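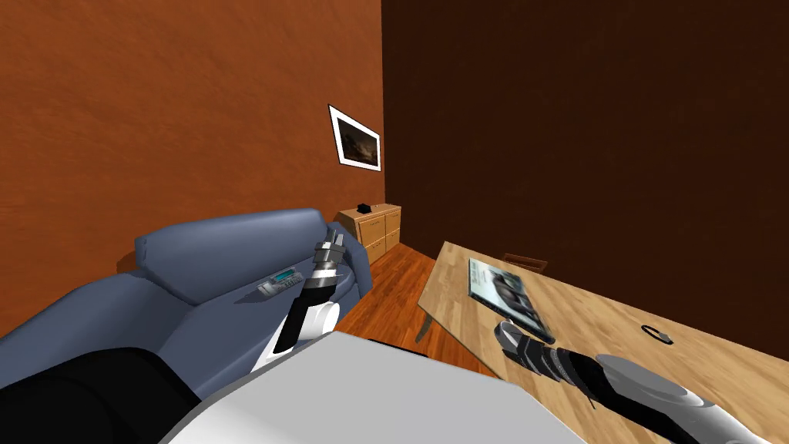
Chapter 6
Color in the Rooms We Live In

Stand in the middle of any room and turn slowly in a circle. How many colors can you find on the walls alone? Most people answer "one," and most people are wrong. A painted wall changes from top to bottom, from window side to door side, and from breakfast to bedtime. Once you start noticing this, you can't stop — and that is a wonderful thing to have happen to you!

This chapter is about why color behaves the way it does indoors. In Chapter 5 we looked at pigment by itself, on a white card under a steady lamp. Now we take the card away and let the real world in, with its low ceilings, old carpets, and lamps that somebody bought because they were on sale.

We begin with the way neighboring colors push on each other. A gray that looked perfectly plain in the store can turn blue next to an orange wall. Put two browns side by side, one light and one deep, and each seems to pull away from the other. Corners are a great place to study this, and you will spend more time staring into them than you ever expected.

Next comes light. A deep color takes in most of the light that reaches it, so a small room with dark walls needs more lamps than a pale room of the same size. Pale walls hand the light back, and they hand some of their color back too (look at a white shirt near a red wall). Texture matters as well. A rough surface is full of tiny shadows, and those shadows darken the paint.

The last part of the chapter follows a single project, the repainting of the Barkholm reading rooms. The building has 30 rooms and 882 square yards of wall, and the painters kept careful notes on every coat. Their records let us compare what the plans promised with what readers saw in January, when the sun was low and the lamps were on by four.

Before you read on, pick a wall you see every day. Write down its color in the morning, at noon, and after dark, using as many words as you like. Keep the notes handy. You will need them for the first activity in Section 6.1.

Words to know: hue, value, contrast, reflected light, undertone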